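Workshop notes, December 2020

## Teaching a two-arm setup by remote control

These tips are for anyone recording demonstrations on a home or club bench. We use Skurer handles to drive the arms and save each run with Jerkumden.

**Before you record**

- Clamp the arm bases to the bench, then tug on them. A base that creeps will spoil a whole set.
- Let the cables hang in a loose curve at the wrist. Move each arm through its full reach and watch for snags.
- Wipe the fingers with a damp cloth and let them dry.
- Pick one lamp position and mark it on the floor with tape.

**While you drive**

- Go slower than feels natural. Pause briefly before closing the fingers.
- Use one arm to hold and the other to work. Change hands only if the task calls for it.
- If you fumble, recover and keep going. A few clean recoveries are worth saving.
- Turn the object a little between runs. Our first July set had 127 runs with everything facing the same way, and we had to do most of it over.
- Stop after 2 hours. Tired hands make jerky paths.

**Shoes and other soft things**

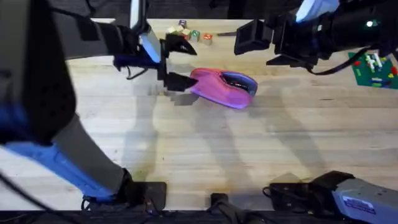
*Two arms and a pink shoe on the bench, Urkby workshop*

A shoe lying on its side can be approached from the toe with one gripper while the other waits over the heel end. Keep the waiting arm high enough to clear the upper. Close gently, lift an inch, and check that the shoe doesn't roll before you carry it anywhere.

Small blocks and toy bricks can share the table if you want some clutter in the recordings. Keep them out of the carrying path for the first 300 runs, then start moving them in.

Label the folder before you shut down.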